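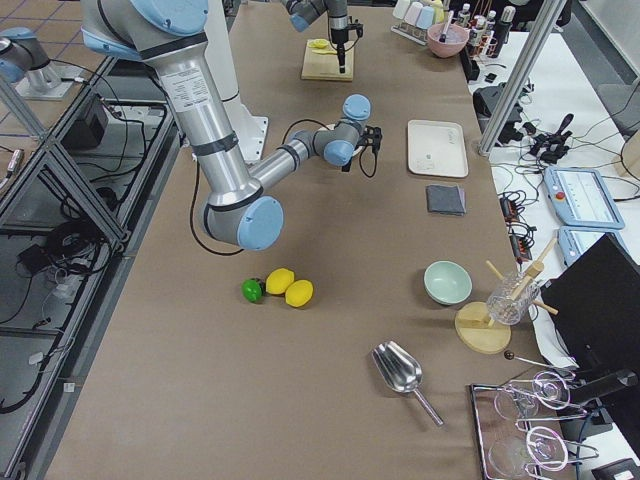 Reading time: 3 min

Call for participants: household water hardness and kettle scale survey, Undport and Larkgate

Plovia is seeking households in Undport and Larkgate to take part in a survey of scale build-up in electric kettles. The work supports a review of water softening at the Larkgate treatment plant. Participation runs for 40 days from the date the kit is delivered. No technical background is needed, but entries must be made on the day they refer to. Logs filled in afterwards from memory will be excluded.

What is being measured

Water supplied to the two towns comes from separate bores and differs in calcium and magnesium content. Bench tests give a reliable figure for scale per litre boiled, but they use a fixed fill level and a fixed boil cycle. Households do neither. Kettles are part-filled, reboiled, left to stand overnight and topped up without being emptied. The survey will record ordinary use and compare the mass of scale recovered with the volume boiled.

Each household receives a new stainless steel kettle, a log sheet, two sample bottles and a prepaid return carton. The kettle remains the property of Plovia until the end of the survey, after which it may be kept.

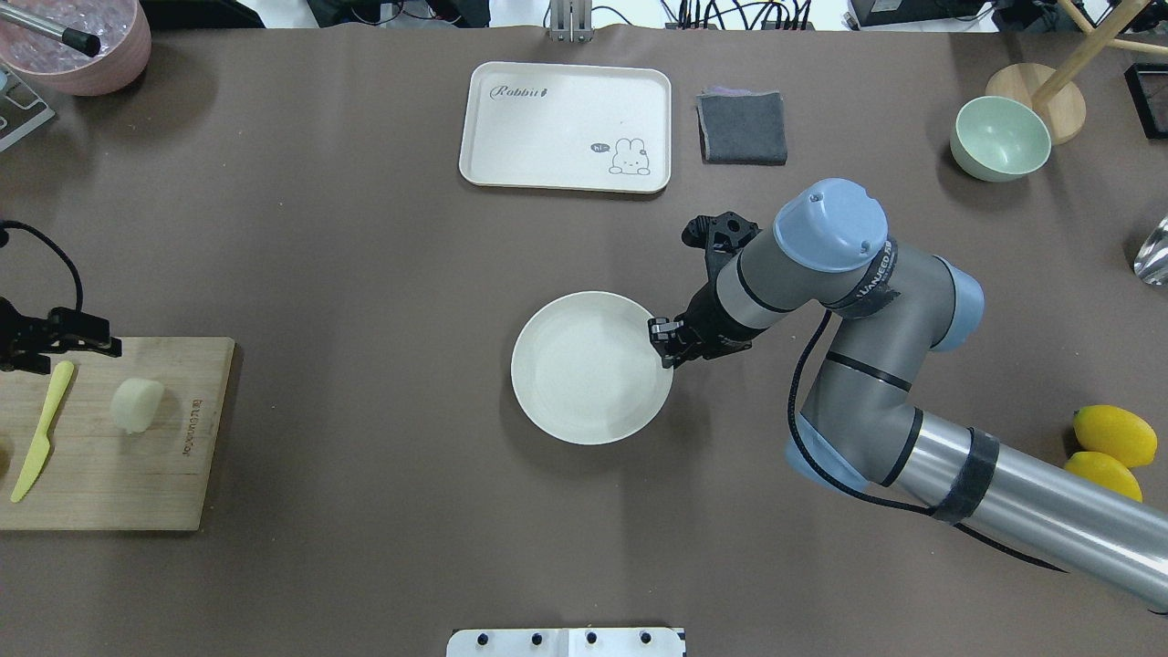
Households are allocated to one of two groups. The first uses the kettle with no descaling of any kind. The second descales once, on day 20, with the citric acid sachet supplied, and returns the rinse liquid in the bottle marked B. Allocation is by draw and cannot be changed on request. Both groups fill bottle A from the cold kitchen tap on the first day, after running the tap for 2 minutes.

Eligibility

Applicants must:

- be 18 or over and live at a metered address in Undport or Larkgate
- use mains water for hot drinks or cooking on most days
- have no whole-house softener, reverse osmosis unit or jug filter in use for kettle water
- expect to be at the address for the full period, apart from absences of up to three nights
- be willing to have the quarterly meter reading released to the survey team

Rented and owner-occupied homes are both eligible. Only one kit will be issued per address. Households that took part in the March pilot may not apply again, as the log sheet has been revised and the two sets of results will be analysed separately.
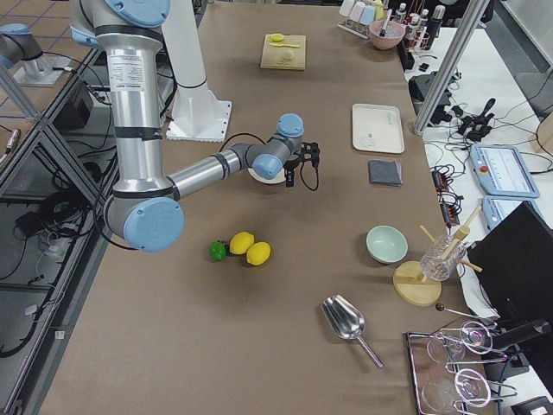
Time and payment

The daily log takes a minute or so. It asks for the number of boils, the fill mark at each boil and whether any water was left over from the previous boil. Participants who return the kettle, the log and both bottles in the carton will be paid $100 by bank transfer. A log with more than four missing days will be paid at half that rate. The kettle will be inspected and weighed, then posted back to those who want it.

There are 400 places, divided evenly between the two towns. If either town is oversubscribed, places will be drawn so that the sample covers small and large households. Unsuccessful applicants will be kept on a reserve list unless they ask to be removed.

Comments from the pilot were collected by Annunziata Gatti and led to several changes in the kit. The fill marks are now on the inside and outside of the kettle, and the log has a separate column for reboils. 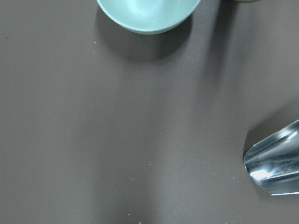
Elibariki Kimaro wrote that the reboil column was overdue: "I was putting them in the margin by the second day, and then I couldn't tell which ones I'd counted." Faith Were asked for larger print on the fill marks, and the height of the numerals has been increased.

Privacy

Names and addresses are held apart from the logs and will be destroyed once payments have been made. Results will be published by supply zone only. Participants may withdraw at any stage by returning the kit unused or part used.

How to apply

Application forms are available at the Plovia front counter in Undport and at Larkgate library. Completed forms must be received by 5th June. Please state the number of people in the household and the usual number of boils per day. Queries about eligibility should be addressed to Idrisa Rweyemamu, and queries about the test method to Mounir Abdelaziz, both at the Undport office.

Related items

Reading your water meter
Bore maintenance schedule, Larkgate
Pilot survey: changes to the log sheet
Miettinen Street main replacement
Vacancy: laboratory assistant, Undport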